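Skellico Bench Recordings: README

Last revised 27 May 2018
Maintainers: Kumiko Hoshino and Robel Yimer, Sturndale Shared Workshop

Summary

This package contains recordings made on the two-arm tabletop station built by members of the Sturndale Shared Workshop. The station, known in the workshop as Skellico, was designed to handle ordinary kitchen items on a bench. The package is intended for members who wish to reproduce the build, and for other workshops considering one of similar size.

The station

The station consists of two arms facing a shared work area with a black top. Each arm carries a two-finger gripper with flat pads. Video is recorded from a wrist camera on each arm and from a camera worn at chest height by the person attending the session. The drawings for the mounting plates are kept in the folder named "plates". Revision 4 replaces all earlier revisions, which should not be used for new parts.

Wrist cameras look past the fingers, so the fingertips are present at the bottom of the picture throughout a recording. Users who crop the video should keep this region, as the opening of the gripper is not logged separately in sessions recorded before the McIver controller was installed.

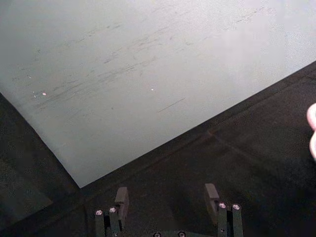
Camera alignment is checked at the start of each session and again after any change to a mount. The values are stored in a plain text file beside the video. If the file is missing, the values from the previous session apply.

Contents

The package holds 300 recordings. Each one has its own folder with the following:

wrist_a and wrist_b: video from the two arms
chest: video from the worn camera
joints.csv: joint positions for both arms
notes.txt: remarks entered by the attendant, including any stop

Times in joints.csv are given in seconds from the start of the recording. The chest video was started by hand and may be offset from the other two by up to 3 seconds. A script for lining them up is provided in the "tools" folder, together with a short guide by Robel Yimer.

Items and tasks

Tasks were limited to picking up, moving, and setting down household items, and to simple motions with a utensil held over or in a bowl. No food or liquid was used. Items were supplied by members and are not a matched set; replacements may differ in size and weight.

A closed grip on a thin plastic handle is among the harder cases for this gripper. The handle can turn between the pads when the blade meets the side of a bowl.

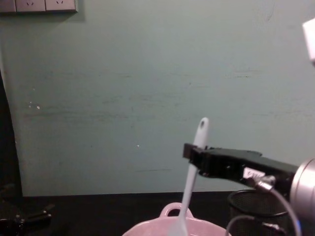
Cables are routed outside the arms. Builders should allow enough slack for full wrist rotation and should run the joint check in "tools" before the first powered session. The Sinow power supply must be switched off at the wall before any connector is removed.

Known limitations

Lighting was not controlled. Joint positions are absent from 5 recordings, which are listed in missing.txt. Members' hands may enter the view during a recording, and such passages have not been removed.

Use and corrections

The recordings may be copied and adapted for noncommercial work, provided that the Sturndale Shared Workshop is credited. Corrections should be sent in writing to Kumiko Hoshino at the workshop desk, with the folder name and the time of the passage concerned. Corrections accepted before the end of July will be included in the next release.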